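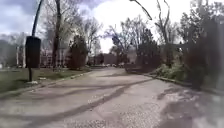

Reviews > On Foot > Shoes

Search this site Enter keyword Go

Last updated: February 4, 2022

Fitisel Panicker walking shoe

I bought the Panicker in December, having reached the age at which a shoe is chosen by how it feels in the shop and the colour is somebody else's problem. Mine are grey. Fitisel calls the grey "Fosgate", presumably after a long meeting.

They cost $200, for which you get two shoes, a spare pair of laces and a leaflet on foot wellness that I have kept in case I'm ever short of kindling. Out of the box the heel was stiff enough to draw blood. It took nine days to come good, and I spent most of them walking like a man who has recently got off a horse.

Since then, no complaints on asphalt. The sole is firm through the middle and soft at the toe, so cracks and patched bits go by without much comment, and loose grit doesn't lodge in the tread the way it did in my old Tistitz pair, which could bring home half a driveway.

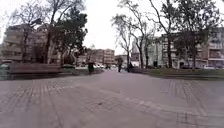
On pavers

Less flattering. Small pavers have a lot of edges and the Panicker wants you to meet each one. There's a squeak too, left foot only, that starts after 10 minutes and stops when anyone else is close enough to confirm it. Fitisel's customer service suggested talcum powder. I now have a squeak that smells like a nursery.

Sizing runs narrow. Go up a half if your feet have any personality.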